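Rakden drive-insertion faults: data card

Version 2, Thursday, January 2, 2025
Maintained by Santosh Singhal and Rizwan Virk

What this is

Rakden is a set of recordings of a robot arm putting hard drives in caddies into desktop computers, and it is built around the attempts that went wrong. Most insertion sets we have worked with keep the clean runs and drop the rest. We kept the rest! There are 268 episodes here, and 29 of them are labeled as jams. If you work on fault detection or recovery, those 29 are the good stuff, and we hope you get as much out of them as we have.

How it started

We were collecting ordinary insertions for our planner, Tramo, when the arm drove a caddy into the lip of a bay and kept pushing. The caddy had gone in crooked, one rail above its slot and one rail in it. The force limit was set for a different task and nobody had lowered it, so the arm leaned on the drive until Rizwan hit the stop button. The drive cage bent. We lost an afternoon straightening it and then realized we had a really interesting recording on our hands.

After that we lowered the limit to 10 newtons, added a hold-and-wait state, and began labeling every stall. The full incident log from that day is in the notes folder under "verkoren", the name of the machine that runs the arm.

The jam, briefly

The caddy has some give in it and the bay has hardly any. If the drive arrives tilted, the leading corner finds the edge of the bay before the rails line up. From the wrist it can look very close to a good insertion - the caddy is partway in, the finger is up against it, and the force reading climbs in much the same way. The difference shows up in the sideways force a moment later, and that is the signal we would love to see people use. 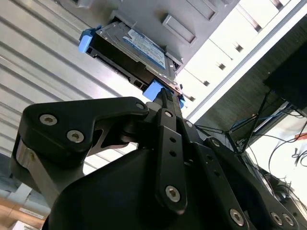

Wrist view and workspace view, same setup.

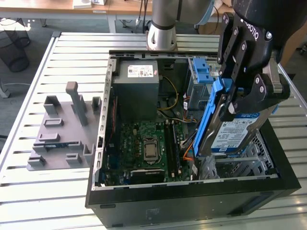 Why not just stop the arm at first contact?
Contact is part of every good insertion, because the caddy has to slide against the bay to seat. A stop at first touch would end the clean runs along with the jams. We let the arm push up to the limit, then hold position and wait for an operator.

Labels

Each episode has one outcome label:

clean - seated on the first try
retry - backed out and seated on a later try
jam - stalled at the force limit, operator called
drop - drive left the fingers before the bay

Jams also carry a start time, marked by hand. Santosh and Rizwan marked them separately and then talked through the ones where they disagreed. The start of a jam is fuzzy, so please treat it as a window. The labels file keeps both original marks if you want to make your own call.

What is in each episode

Wrist video, workspace video, joint positions, gripper opening, and force and torque at the wrist. The streams share one clock. A few of the early episodes have a gap in the force stream from a loose connector; they are flagged "force_gap" and are best left out of training.

Known problems

Drops are rare and most come from one session, when the grip was set too light. A model can learn the session and miss the fault.

Cables near the bay move between episodes. We did not tie them back.

The retry label covers very different behavior, from a tiny wiggle to a full withdrawal. We plan to split it in April.

Safety

Please don't replay the jam trajectories on a real arm. They were recorded against our bay, at our force limit, with a person at the stop button. If you do run your own insertions, set the limit on the controller itself and test it with a block of foam before you put a drive in the gripper.

Loading

The reader is in the tools folder and is called yadav. It needs the path to the episodes and a split name. The splits keep whole sessions together, and we'd ask you to use them as they are when you report numbers.

Found a mislabeled jam? Send us the episode ID and the time - we are always happy to look at another one.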